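Lurden Trip Planner – User Guide
Section 4: Building Your First Driving Route

By now you should have Lurden on your phone, an account that works, and a home location saved (if not, go back to Section 3 and come find us again). Now comes the fun part! This section takes you from a blank map to a route you can drive, with stops, overnight stays and side trips, and it works the same way whether you're headed out for a long weekend or spending all of August on the road.

Sit down for this one with everybody who is coming along. Routes planned by one person tend to get rewritten in the parking lot of the first gas station.

4.1 Before you start

Have these handy:

- The place and time you pick up the car, or your home address if you're taking your own
- Addresses for any overnight stays you've already booked
- A phone or tablet with at least half its battery left
- A Wi-Fi connection, for the map packs in 4.4

Note: Lurden saves as you go. There is no Save button, so please don't spend time looking for one. If you close the app in the middle of a step, it opens in the same spot.

4.2 Set the start, the finish and the pace

1. Tap New Route on the home screen.
2. Enter your starting point. If you're picking up a rental, use the rental lot and not the airport. The two can be a shuttle ride apart, and every time in your plan hangs on this one.
3. Enter your finishing point. For a loop, tap Same As Start.
4. Choose a pace. Easy keeps the driving short and leaves long afternoons, Steady splits the day in half, and Long Haul is for people who love a highway and a thermos.
5. Set your earliest departure time. Be truthful! If no one in your group has ever been out the door by 7 am, put 9.
6. Tap Draw Route.

You'll see a blue line appear with gray markers along it. Each gray marker is a suggested break, and you can drag any of them up or down the road with your finger. Go ahead and play with this. You can't hurt anything, and it's a great way to learn how the app thinks about distance.

Caution: Drive times don't include border crossings, ferry lines or toll plazas. Add those yourself with the Wait button, found under the three dots on every stop.

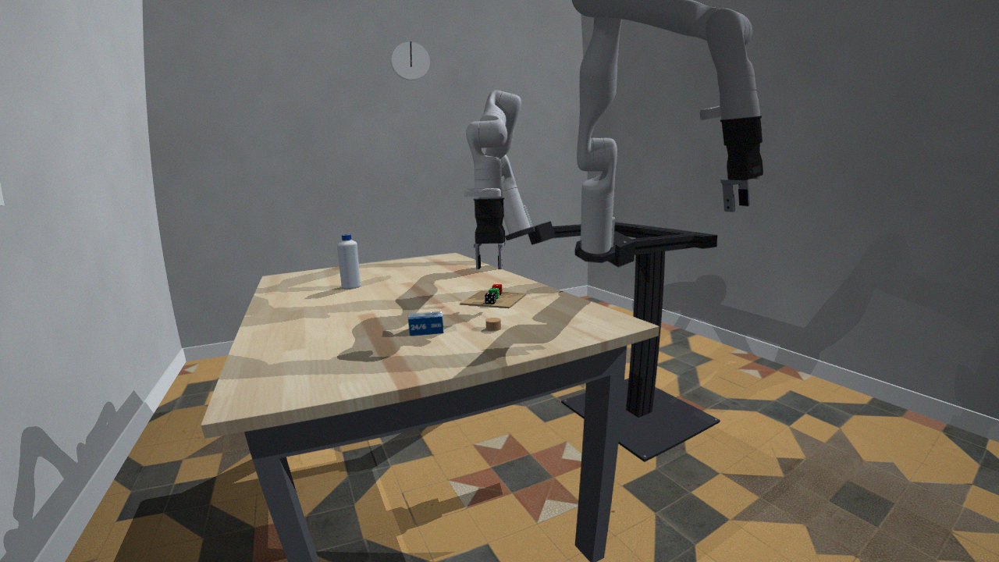
Kylie Grimshaw wrote to us that she'd set her pace to Long Haul on her first trip and regretted it before lunch on the second day. She asked if the pace could be changed once you're already on the road, without losing the hotels. It can! Open the route, tap the pace label at the top, and pick another. Overnight stays with a lock symbol stay exactly where they are, and only the driving between them gets shuffled.

4.3 Add stops

A stop in Lurden is any place where you plan to get out of the car. Beaches, diners, battlefields, your aunt's house, the giant fiberglass lobster – they're all stops.

1. Tap the plus sign on the blue line, near where you want the stop to be.
2. Type a name or press and hold on the map.
3. Pick a stay length. The default is 45 minutes. That's fine for a lookout and hopeless for a museum.
4. Choose Must or Maybe.
5. Tap Add.

The Must and Maybe setting is our favorite thing in the whole app, so please don't skip step 4. A Must stays in your route whatever happens. A Maybe drops out on its own when you're running behind, and slides back in if you make up the time. It takes the sting out of a slow morning, and it settles a lot of arguments ahead of time.

Let's take a sample day. Say you're driving 252 miles from the coast to a motel in McGrath, leaving at 9 am. You've marked the lighthouse as a Must and both the pie shop and the covered bridge as Maybes. You stay too long at the lighthouse (everybody does). Lurden looks at your arrival time, sees the motel desk closes early, and folds away the bridge. The pie shop survives, and you'll get a small chime to let you know it's still on.

Note: Opening hours come from the places themselves and can be out of date, mostly for small or seasonal spots. If a stop really matters to you, call ahead.

4.4 Download your map packs

Your phone will lose its signal at some point, and it'll be on the prettiest road of the trip. Map packs keep the route running when that happens. They're made by Grindix and come free with your account.

1. Open your route and tap Offline.
2. Lurden outlines the packs your route passes through. Leave them all checked.
3. Check the size at the bottom of the screen. The route in our sample day takes up 606 MB.
4. Connect to Wi-Fi and tap Get Packs.
5. Wait for every outline to turn solid green.
6. Switch your phone to airplane mode and open the route. If you can zoom in to street level, you're all set.

Caution: Do step 6 at home. A pack that stopped partway through looks almost the same on the list as a finished one, and only the airplane mode check will tell you for sure.
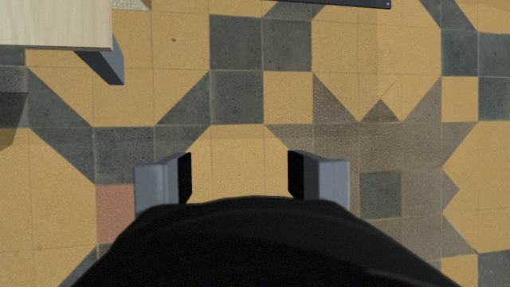
One reader's comment on the packs: "We drove a valley that was right on the edge of two of them and had a blank strip for ten miles. Can I grab the neighbor too, even if the route doesn't touch it?" Yes, and it's a smart habit in mountain country. On the Offline screen, tap any unshaded area next to your route and it joins the download. It also gives you somewhere to go if you meet a detour.

4.5 Share the route with your passengers

The person in the passenger seat makes a wonderful co-pilot, and Lurden gives them plenty to do.

1. Open the route and tap Share.
2. Choose Rider or Planner. A Rider can see everything and suggest stops. A Planner can change the route itself.
3. Send the link by text or email.
4. Ask each person to open it once while they still have a signal.

We recommend no more than 2 Planners on a route. With more, the plan starts to wiggle around while you're looking at it, and the driver gets a new arrival time every few minutes. Everyone else can be a Rider, and their suggestions show up as orange pins until a Planner taps Accept.

Kids love the Rider screen, by the way! It has its own countdown to the next stop, so there's a good chance you'll hear "are we there yet" a little less.

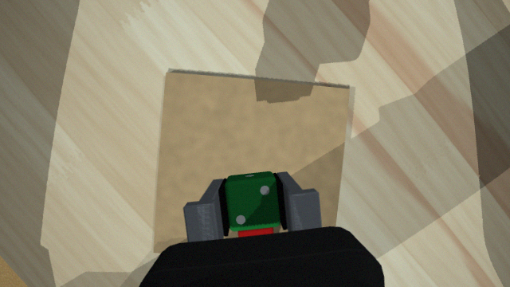

If you'd like people at home to follow along, use Follow Link in the same menu. It shows your last stop and your next one, and nothing in between. It shuts off by itself when you reach your finishing point, or you can end it early with Stop Sharing.

Caution: The driver's phone should be set to Drive View before the car moves. Drive View hides suggestions, messages and the stop list, and shows only the next turn in large type. Hand all the tapping to somebody else.

4.6 Side trips

A side trip is a there-and-back detour that leaves the blue line and rejoins it at the same point. Lurden's library has over 2000 of them, a lot of them sent in by people who drove them and couldn't wait to tell us.

1. Tap any overnight stay or stop.
2. Tap Side Trips Nearby.
3. Use the slider to set how much extra time you have.
4. Press and hold the ones you like to put them on your shortlist. The app numbers them in the order you add them.
5. Pick one and tap Add Side Trip.

Your shortlist stays attached to the stop, so you can leave step 5 for the day itself and see what the weather is up to. 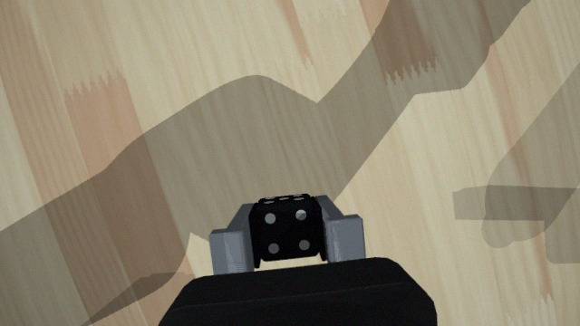
Sometimes a group simply can't choose, and for those mornings we put in a setting called Let It Roll. Build a shortlist of six, tap the cube symbol, and the app picks a number. You can also do it the old way with a die from the glove box, and plenty of people tell us that's more fun. The list numbers match the pips, so a face like the one on the black die, with its four pips, sends you to the fourth side trip on your shortlist. Type that number in the Let It Roll box and the route redraws right away.

Note: Let It Roll never removes a Must. If the chosen side trip would make you miss one, you'll see a yellow warning and can roll again.

4.7 If something looks wrong

The blue line takes a strange road. Check Route Options for Avoid Tolls or Avoid Highways. Either one can send you a long way around.

A stop has vanished. It was probably a Maybe. Look under Folded Stops at the bottom of the day and tap it to bring it back.

Arrival times are off by exactly an hour. Your route crosses a time zone. Tap the clock at the top of the day to switch between home time and local time.

A Rider can't see changes. Have them pull down on the screen while they have a signal.

Next, Section 5 covers fuel stops, charging stops and splitting the cost of both.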